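Ticket: Close-range views rejected by occlusion rule, hand-held gripper
Queue: Collection Standards / Capture QA
Site: Watport
Opened by: Nadège Hervieu
Assigned to: Raphaël Gautier
Watching: Kelly Clegg, Veronika Mészáros
Priority: Normal
Status: Resolved, rule text changed

Summary
The Fleury checker rejects episodes in which a large object fills most of the wrist view. Operators at Watport are following the handling procedure as written. The rejections come from section 4 of the Tellwood capture rules, which says the workspace must stay visible "at all times". Requesting a ruling on whether 4.2 applies while an object is held.

Details from Nadège Hervieu
Batch size is 900 episodes. Fleury flagged 89 of them with code OCC-2 (workspace not visible). I went through all 89 by hand. In most, the flag starts when the fingers close and clears when the object is released. The small-object episodes from the same operators pass without comment.

Checked so far:
Lens cleaned, no change.
Second gripper swapped in, same code on the same objects.
Finger screws checked against the torque card, all within limits.
Fleury restarted and the batch rerun, identical list of flags.

I don't want to tell operators to hold large objects farther out in the fingers to please the checker. Section 6 says the object must be seated against both contact surfaces before it is lifted, and I consider that the more important rule.

Reply from Raphaël Gautier
Agreed that 6 and 4.2 conflict. Please attach one view at full resolution, large object, fingers in contact. I need to see how much floor is left at the side and whether the finger edge can still be made out. Fleury uses the finger edge as its reference, so if that is lost the flag is correct whatever we decide about the floor.

Reply from Nadège Hervieu
Attached. Smooth blue object, no markings on it. 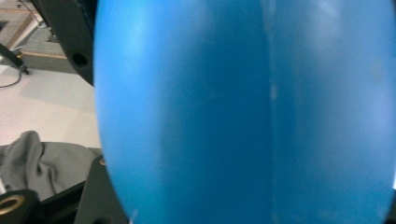

Watport, May

Findings, Raphaël Gautier

1. The upper finger is readable. Its right edge follows the object and the hole near its lower end is clear. Fleury has the reference it needs.

2. The remaining workspace is a strip on the left. Floor is visible in it, as is a gray cloth or garment. The visible area falls well under the threshold in 4.2, so the flag is technically correct under the rule as written.

3. The object has no text or labels on the side facing the camera. A glossy, nearly uniform surface gives the tracker very little to work with, and it will lean on the strip. Whatever is in the strip therefore matters more than usual.

4. Separate from the ticket, but it should be logged. Section 3 asks for a clear floor inside the taped area. A thin black cable and the cloth are both in view. I can't tell from one view whether they are inside the tape or outside it. Nadège, please check at the station.

Reply from Nadège Hervieu
Station checked. The cable is outside the tape. The cloth was inside by a hand's width and has been moved. Reran 100 large-object episodes with the floor cleared. OCC-2 came up at the same rate as before, so the cloth was not the cause. Tracking loss did drop slightly, but I would not draw much from that.

Reply from Veronika Mészáros
Please don't solve this by lowering the threshold for everyone. We did that at Vemamard for the bin-picking set and it let through over 750 episodes with a sleeve across the lens. It took most of a month to pull them back out. An exception tied to the grasp state is safer - the gripper width is already logged, so the checker can tell a held object from a blocked lens.

Reply from Kelly Clegg
Gripper width alone won't do it. An operator can close on a sleeve as well. Ask for width plus a visible finger edge, and put a time limit on it.

Resolution, 2021-05-26
Rule 4.2 now reads: "The workspace shall be visible during approach and after release. While an object is held, reduced visibility is permitted if the edge of at least one finger can be detected and gripper width is steady."

Rule 4.3 (new): "Reduced visibility under 4.2 shall not last past the end of the transport phase. If it does, the episode goes to manual review."

Section 6 is unchanged. Seating the object takes priority over the view.

Section 3 has one added line: cloths, bags and clothing are to be cleared from the taped area before each block of episodes, and the operator initials the block sheet.

Fleury configuration updated at Watport only. Vemamard will follow once Veronika has run her sleeve episodes through the new check and confirmed they still fail. Flagged episodes from the original batch are to be rerun under the new rule, and any that still return OCC-2 go to Nadège for manual review. Originals stay in the hold folder until Kelly signs off.

Ticket closed by Raphaël Gautier. Reopen here if OCC-2 comes back on a held object with a visible finger edge. For anything else, open a new ticket.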